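July, evening

Finally a day worth writing down! Zane Kuusk and I have been going back and forth on the Udura method for weeks (he loves it, I grumble), and today we started running it on the fridge task, apples and all. The idea is pretty simple. Instead of learning from every minute we've ever recorded, the policy only trains on the bits right before and after a hand changes direction. That leaves 900 clips out of 1,487, and I was sure we'd pay for it somewhere.

Morning was all reaching. I had coffee in one hand and the log in the other, and I must have said "left arm, upper compartment" into my phone until I was sick of my own voice.

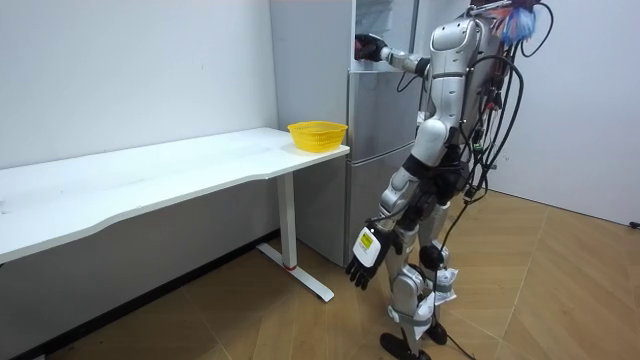

After lunch

Zane reran the numbers while I ate a sandwich over the keyboard (sorry, keyboard). The full set and the trimmed set came out 4 points apart, and the trimmed one was ahead! I made him check it again because I really don't trust a good number before two o'clock. Same answer. He was unbearable the rest of the afternoon.

My worry is still the wrist. When the hand goes up high, the pose estimate gets jumpy, and I think trimming hides that by throwing out the slow stretches where it drifts the most. So I want to score those separately before we send anything to Paulauskas, who will ask about it in the first minute, I just know it. Zane says fine, but I'm writing the script.

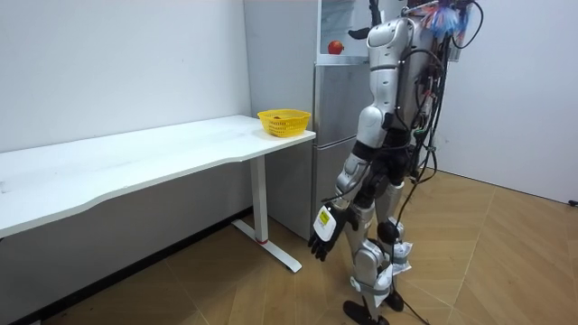

Apple on the shelf, one hand up by it, yellow basket on the desk.

Need to rename the log folders tomorrow, and call Mom back.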